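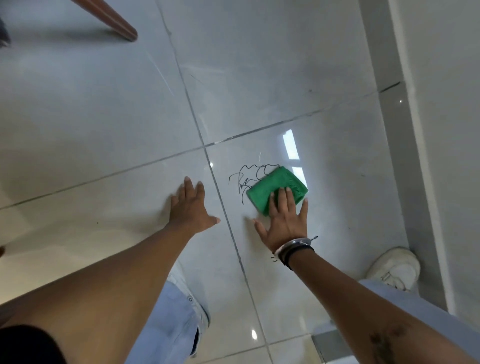
Teaching a home-built arm to wipe up: your questions

What are you building?
A small two-armed helper called Dondel, put together between my flat and the shared workshop at Trumham. Viera Štěpánek looks after the motors and I fuss over everything else!

Why start with scribbles on a floor?
We wanted a mess we could make again and again, and marker on a glossy tile is lovely and easy to see -- or so we thought, until the window light got involved.
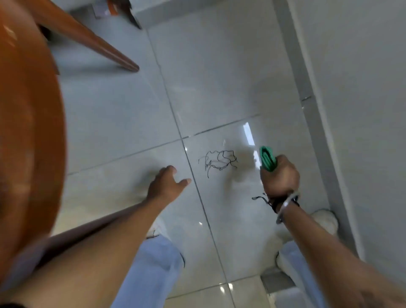
Making a fresh scribble with the green marker.

How many goes do you record?
We have 670 so far, counting the fetching and putting away of the cloth as well as the wiping. Folding matters more than I ever expected, and a neat pad is much kinder to a gripper than a crumpled one. 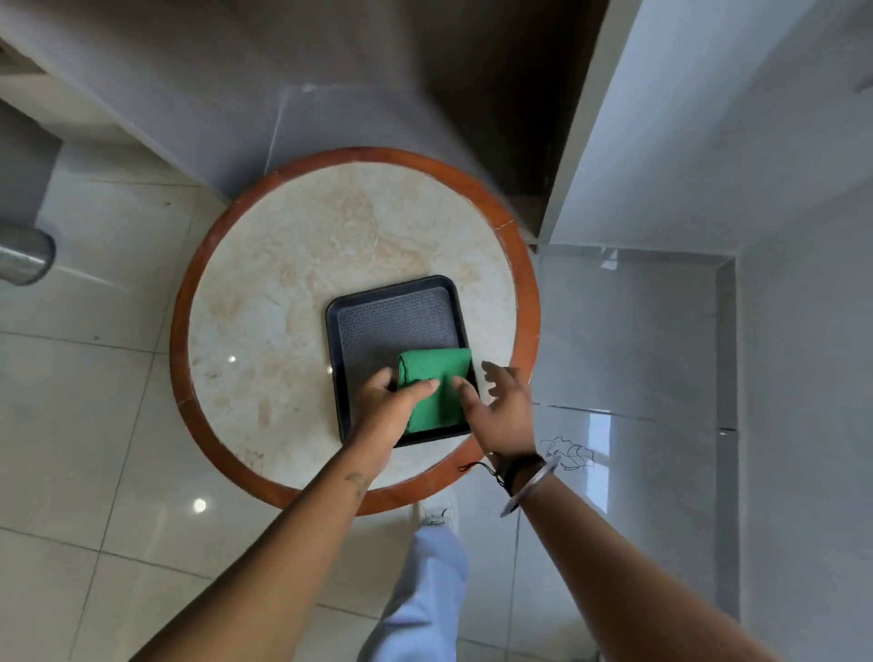 Edgardo Belmonte suggested letting the fingers press the cloth flat before lifting it, and we have kept to that since April.

Can I come and help?
Please do! We are usually at the bench from 7 in the evening, and the kettle is generally on.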